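Vundine is a small recipe site out of Etdale, and we want people who cook for somebody fussy. Paid, part-time, done from your own kitchen. Read the whole thing before you write to us, please, as some of it is meant to put you off.

## What the job is

We have a pile of weeknight recipes that claim to win over picky eaters. We didn't write most of them. They came with a site called Flikbridge when we took it over, and they make big promises. "Kids beg for seconds." "He'll never know it's cauliflower." I have my doubts. I've eaten the cauliflower one, and he'll know.

So before we put any of these back online, we want them cooked and served to the sort of eater they say they can convert. You cook two recipes a week, serve them at a normal dinner, and send us a short report. If the plate came back full, say the plate came back full.

The run starts in September and lasts until we get through the pile, which stands at nearly 60 recipes.
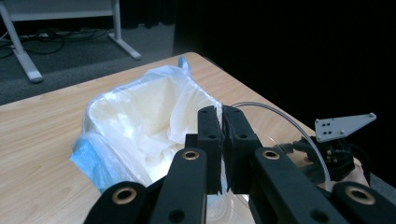 Vincze, after reading a draft of this ad, wanted to know why we don't just hire trained cooks and be done with it. We tried that. Trained cooks fix a bad recipe without noticing. They salt the water when the recipe forgets to, they pull the pan off early, and then they tell us it worked fine. We want the recipe made the way it's written, mistakes included, by a person who has to feed someone at the end of it.

## Who we're looking for

- You cook dinner at home most nights for at least one picky eater. A child, a spouse, a roommate, your father-in-law, we don't mind.
- The picky eater is willing. Adults need to know they're taking part, and parents need to be all right with a child's dinner reactions going in a report (no names).
- You can follow a recipe without improving it. This is harder than it sounds. If you double the garlic in everything, we'll be reading about your garlic and learning nothing about the recipe.
- You have an oven, a stovetop, a 12-inch skillet or something close, and a way to measure things.
- You write plain sentences.

You don't need a food blog, a following, or nice plates. If you have a food blog, tell us. It won't rule you out, but we'll ask whether you plan to post the recipes, and the answer has to be no.

Food allergies in the house are fine as long as we know about them up front. We'll leave those recipes off your list. We won't ask you to swap ingredients and guess.

## What you get

We pay $40 per recipe, report included, plus groceries against a receipt. Payment goes out at the end of the month. It's the same whether dinner was a hit or went in the trash, and I'd be suspicious of anybody who sent in only hits.

There are no benefits and no promise of work after this run. It may turn into more. Plenty of ads say that, and I'd give it the weight you'd normally give it.

## What goes in a report

One page is plenty. We want to know how long it took from opening the fridge to sitting down, since "30 minutes" is printed on almost all of these and I don't believe a word of it. We want to know what the eater left behind, what they said without being asked, and whether you'd make it again if we weren't paying. Please don't coax. "Just try one bite for me" spoils the test. 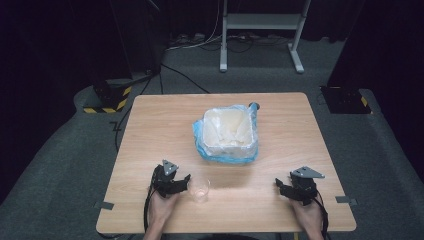
## How to apply

Write to the jobs address on the Vundine site with "picky" in the subject line and tell us:

1. Who you cook for and what they refuse. Be specific. "Doesn't like vegetables" could mean anything, while "eats raw carrots, won't touch cooked ones" is useful.
2. The last dinner you made that failed, and what happened next.
3. One recipe from any source that you think lies about its prep time.
4. Which evenings you can cook.

No résumé and no cover letter. Keep it under 1,000 words, and shorter is better.

If we like what we read, we'll send one trial recipe, paid at the full rate. It's a lentil meatball. Nothing against lentils, but go in with low hopes and tell us what happened.

We answer everyone, usually within 2 weeks.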